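June, gone eleven at night

Kettle on for the third time and I've still got glue on my thumb, so forgive the smudges. I wanted to get this down while I can remember which bits of the day went well (more than I expected!) and which bits had me swearing at a plank.

The play board is nearly there. I've been calling it a board for weeks as if it were a grand thing, and really it's a lot of pale maple planks glued edge to edge for the little ones' corner at Plemside, but oh, it did come up nicely. I went over it again this morning with the fine paper, all the long way with the grain, and then once more by hand because the machine leaves those tiny curly scratches that only show when the oil goes on and it's too late. My shoulders know all about it.

The seams are good. I ran a fingernail over every one with my eyes shut and could only find two of them. One end wants another going over where I was lazy with the cramps, but I can live with that until tomorrow.

Went into Skorndale at lunch for oil. The man tried to sell me the big tin for 58, which made me laugh out loud in the shop, and I came home with the small one and a cheese roll instead. I did look at the Zundico brushes while I was there. Didn't buy one. Felt very virtuous for the length of the high street and then bought a bun.

A long phone call with Mendoza when I got back, mostly about delivery. They can take it in by the side door as long as it's before the school run, so that's an early start for me and the van. They asked again whether it would be painted and I said again that it wouldn't, and I could hear them writing it down this time. Why would you paint maple? The swirly figure in this lot is the loveliest I've had in ages, it goes like water in places, and I kept stopping to look at it when I should have been sweeping up.

Then I got the plastic shapes out, because what's the use of a play board if you don't play on it. I meant to give it five minutes. I had the red star and the yellows and the blues on there and was fussing about with them far longer than a grown woman should, putting them together, shoving them apart, seeing whether bright colours looked silly on such plain wood. They don't! They look like sweets.
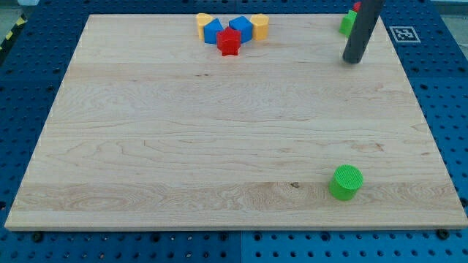 Régis Chevalier thinks I ought to have cut the little dark knot out and put a clean piece in, and he said so twice, and then said that small children will pick at a knot until they're at college. I told him it's sound, I've pressed it and poked it and it isn't going anywhere. He wants the corners rounder too, and there he may have a point, blast him. I'll take them down a touch before the first coat.

Jobs for the morning: corners, that lazy end, wipe down, oil, and keep the cat out. Must also find the lid of the glue. I've looked under everything except the bench itself, and I'm not getting down on my knees at this hour.

Tea's gone cold again. Bed.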